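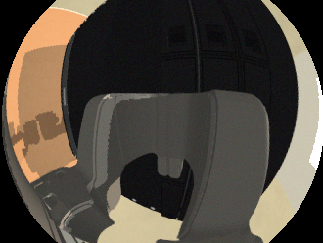
有读者留言说,照着说明书煮了一锅,米是米,水是水,早饭最后还是去楼下买的,问是不是机器坏了。我猜多半没坏,是第一次开机那几步跳过去了。我自己头一回用Kitine也是急着看它煮粥,说明书翻到一半就插电,结果米汤从气孔里冒出来,擦了一早上台面!所以这一节我写得啰嗦一点,您慢慢看。

使用指南 > Zernasero厨房电器 > Kitine预约粥煲 > 第三节 首次设置与早餐预约

更新于 2019-09-17

3.1 第一次开机之前

1. 把内胆、蒸格、上盖的胶圈都拿出来,用温水加一点洗洁精洗干净。胶圈是可以拆的(从有小凸起的那一边往外抠),装回去的时候一定听到“嗒”一声才算到位。

2. 内胆外壁和发热盘都要擦干。我一般擦完再晾一会儿,反正也不赶这几分钟。

3. 煲放在平稳的台面上,后面留出散热的空隙,别紧贴着墙,也别塞在吊柜底下,蒸汽会把柜板熏得起皮。

4. 先空煮一次清水:倒进500毫升水,选“快煮”,烧开后按“取消”,等凉了倒掉。新机器有点塑料味很正常,我那台煮了两次才散干净。

注意:清水不要用来泡茶喝。我知道有人舍不得倒。

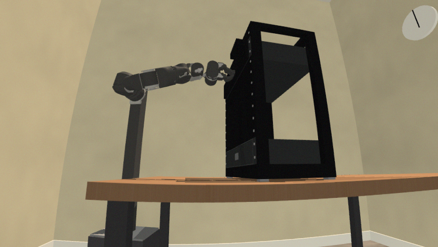
3.2 设时钟

预约粥准不准,全看时钟。长按“时/分”键,数字闪起来以后松手,再一下一下地按,调到现在的时间。停止闪烁就是存好了,不用再按确认。

断电以后时钟会归零。这一点我抱怨过好几回了,Zernasero这一代还是没有装备用电池,所以拔过插头就请重新设一遍,不然您以为定的是早饭,它给您煮成了夜宵。

3.3 预约一锅早餐粥

1. 量米。家里四口人,用随机的小量杯平平一杯就够,喜欢稠的再添一点。米淘两遍,别搓得太狠。

2. 加水到内胆上“粥”那一行的刻度。请看清楚是“粥”,旁边那一行是“饭”,两行挨得很近,我也看错过。

3. 合盖,按“预约”,屏幕上显示的是吃饭的时间,不是开始煮的时间!这是大家最容易弄反的地方。想七点吃,就调到七点,煲会自己倒着算。 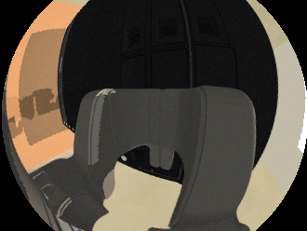

4. 按“开始”,预约灯亮起就可以去睡了。预约最长12小时,夏天我劝您别用满,米泡得太久会发酸,厨房闷热的话更明显。到了11月以后天凉,睡前设好完全没问题。

5. 煮好会响一声长音,自动转保温。先别急着开盖,焖一小会儿,米油会厚得多,口感差别很大。

小心:开盖时脸不要凑在上面,手也避开气孔,蒸汽是往前喷的。

说明一下,牛奶、鸡蛋、肉类和海鲜都不要放进预约里过夜,常温搁一晚上谁也不敢保证。想喝皮蛋瘦肉粥,早上粥底好了再下料,选“续煮”,肉丝变色就能盛。红豆、绿豆倒是可以提前放,我还挺喜欢它们泡过一夜的那种沙沙的口感。 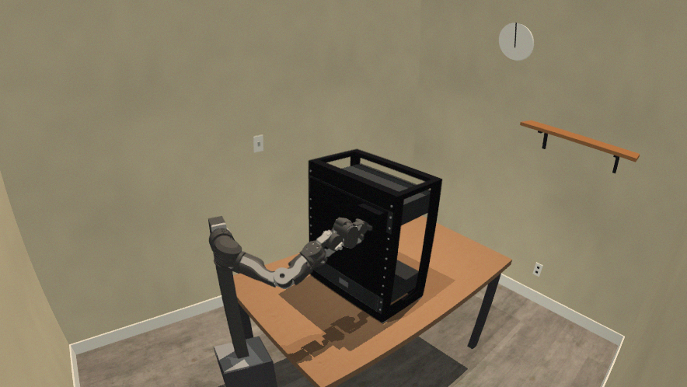
图4 木桌、黑色架子与机械臂

3.4 粥会溢出来怎么办

先看水位,超过“最高”那条线必溢。水位没问题,就检查气孔阀片是不是装反了,平的一面朝下。小米和燕麦泡沫多,量要减一些,我还会滴两滴油进去。Tanenska牌的燕麦片切得特别碎,一次放50克以上我这边就会冒泡,您可以从少的试起。

要是还溢,改用“稀粥慢火”档,时间长一点,但脾气温和得多。

读者评论

匿名读者:终于搞懂了,原来显示的是吃饭时间,我一直按开始时间设,难怪天天早上喝凉粥……

匿名读者:请问可以用Blöndal那种陶瓷内胆替换吗?原装的涂层有点花了。

作者回复:不建议哦,尺寸差一点点,感温的地方贴不严,火候就乱了。还是买原厂的吧。

匿名读者:时钟断电归零真的很烦!我们这边老停电。

匿名读者:滴油那招好用,今早煮小米没有溢。谢谢!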